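Can my building make me clear everything out of the shared hallway?

Posted in Renting and Neighbors

Kaja Pētersons

I rent a one-bedroom on the second floor of a three-story walk-up in Tunstall. There are nine apartments in the building and mine is at the end of the hall, past the stairs, so no one has any reason to walk by my door unless they are coming to see me. I have lived here for two years and in that time I have kept a doormat, an umbrella stand, a folding shopping cart and usually a few pairs of shoes outside the door. My neighbors all do the same sort of thing. The people across from me have a stroller and a plant on a stool. The man upstairs keeps his bike on the landing.

In April the building was taken over by a new management company called Olley. Last week a notice went up by the mailboxes and an identical one came under my door. It says all personal items must be removed from "corridors, landings, stairs and other common areas" and that anything left after the end of the month will be taken away and a charge of $200 applied to the tenant's account. It doesn't give a reason apart from one line that says "for the safety of all residents."

My questions are these.

My lease doesn't mention the hallway. I read it through twice. It talks about the apartment, the storage cage in the basement and the laundry room. It has one sentence saying I will "comply with reasonable rules as issued from time to time." Does that cover this?

Can they charge me $200 if the lease doesn't say so? I pay $2,090 a month and it has never been late, and I don't like the idea of a number being made up and added to my rent.

Can they throw my things out? The shopping cart was not cheap.

Does the doormat count? I asked the office by phone and the person said she would have to check. She hasn't called back.

If I do have to move it all inside, I don't have much of an entry. The front door opens onto a strip of floor not much wider than the door itself, with the coat closet on the left and the kitchen doorway on the right. Any ideas for that would be welcome too. In winter the boots are the real problem.

I don't want a fight with the new company. I would just like to know where I stand before I call them again.

dmorrow

They own the hallway, you rent the apartment. Move your stuff. I had the same thing at my old place in Darnside, and people complained for a month and then forgot about it.

I doubt they really charge anyone. Ours never did.

Pat in Hondport

I was an on-site manager for a long time, in two different buildings, and I have sent out this same notice more than once. I'm not a lawyer, and landlord-tenant rules differ from state to state and sometimes from city to city, so check yours before you rely on any of this. Your city or county should have a tenant hotline or a housing office that will answer a short question over the phone.

The hallway first. In most apartment buildings the hall and stairs are part of the way out in a fire, and fire codes generally want that path kept clear. When a building changes hands there is often an insurance inspection or a visit from the fire marshal, and the inspector writes down everything sitting on the floor. The management company then gets a list and a deadline. I would guess that is where your notice came from. It doesn't matter much that you are at the end of the hall. In smoke people lose track of which way they are going, and firefighters come down the hall with hoses and can't see their feet. The bike on the landing is the worst item you mentioned and the stroller is next, but an inspector is not going to sort them into good and bad. It is simpler for the company to say "everything."

So I would expect the rule itself to hold up. The sentence in your lease about reasonable rules is a common one, and a clear hallway is about as reasonable as a rule gets.

The charge is a different matter. A rule about conduct and a fee are two separate things. In many places a landlord can only bill a tenant for what the lease allows, or for what it really cost them to deal with a problem. A flat $200 that appears on a notice and nowhere in the lease may not be collectible. That doesn't mean they won't put it on your account, and getting something off an account is a nuisance even when you are right. It can also cause trouble if their system applies your next rent payment to the fee first and then shows the rent as short. I have seen that happen to tenants who had never missed a payment. If the charge ever shows up, dispute it in writing the same day and keep paying the full rent with "rent" and the month written on it.

On throwing things out, many states require some notice before a landlord gets rid of a tenant's property, and some require them to store it for a while. A written notice with a deadline may be enough. I wouldn't test it with anything you care about. We used to tag items and put them in the boiler room, and most of it was never claimed, but not every company bothers.

Doormats. This comes up every time. Some inspectors let a flat, rubber-backed mat go and some don't. Ask the office by email instead of by phone so that you have the answer in writing. Keep it short:

"I received the notice about common areas and will have my belongings moved by the deadline. Please confirm whether a flat doormat is allowed outside the door of my apartment. Please also let me know which section of my lease the $200 charge is based on. Thank you."

That tells them you are cooperating, and it puts the fee question to them without arguing about it. If they write back that it is "company policy," save the email and leave it there. You don't need to win the point unless they bill you.

Two more things. Take a photo of the hall outside your door on the day you clear it, with the date showing on your phone, and keep it. When several doors share a hallway, items sometimes get charged to the wrong apartment. And ask about your storage cage while you are writing. A new company will often change the locks in the basement and forget to hand out keys.

Kaja Pētersons

Thank you, this is what I needed. I sent the email almost word for word. They wrote back this morning and said a flat mat is fine if it doesn't stick out past the door frame. They skipped the question about the fee. I have saved it all.

I did go down to look at the cage and the lock is the same, so that is one thing less.

Pat in Hondport

Good. If they skipped it, they skipped it. You asked, and the date is on the email.

lorna_w

I can't help with the legal side but I can with the entry, I think. I have lived in three apartments with the kind of door you describe and the one I'm in now is the tightest.

Measure before you buy anything. Open the front door all the way and put a piece of tape on the floor where the edge stops. Then open the closet door and do the same. What is left over is what you have. In my case it was a strip along the wall just past the closet, and I would have sworn there was room for a bench until I put the tape down.

The shopping cart can go in the closet if you take out whatever is on the closet floor. Mine hangs folded on a hook on the inside wall. Use a hook that goes into a stud, or ask the landlord first if you aren't allowed to drill. The stick-on kind is no good for that weight. Mine came down in the night and took some paint with it.

The umbrella stand I would give up. Umbrellas can hang from the closet rod by the handle once they have dried in the bathtub.

For boots in winter, get a plastic tray with a raised lip, long enough for two pairs, and keep it right inside the door. Put an old towel in the bottom and change it when it is soaked. The lip matters more than anything else, since melted snow with road salt in it will lift the finish off a wood floor, and that does come out of your deposit. When the snow is over, the tray goes under the bed. Boots that aren't in season go to the basement cage, in a box with a lid. Let them dry for a couple of days before you close it.

For everyday shoes a small rack does more than a tray or a basket. Two levels is enough for one person. With a basket you end up tipping it out to find the other shoe – and then it all stays on the floor. Keep only what you wear in a normal week on the rack and put the rest in the bedroom closet. Check the depth against your tape before you order, and remember the shoes can stick out past the front of the shelf. If it feels light, put the heavier shoes on the bottom so it doesn't tip when someone brushes past it.

One habit that helped me was to leave a gap on the rack for visitors. Otherwise their shoes end up behind the front door and you can't open it when the next person knocks.
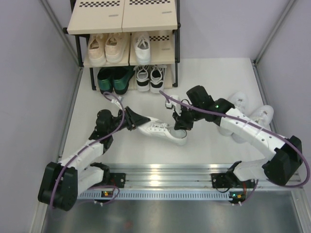 As for the wall above, a row of coat pegs at shoulder height will keep jackets off the kitchen chairs. Mine are on a board that leans on top of the baseboard and is held by two screws, and I'll fill the holes when I move out.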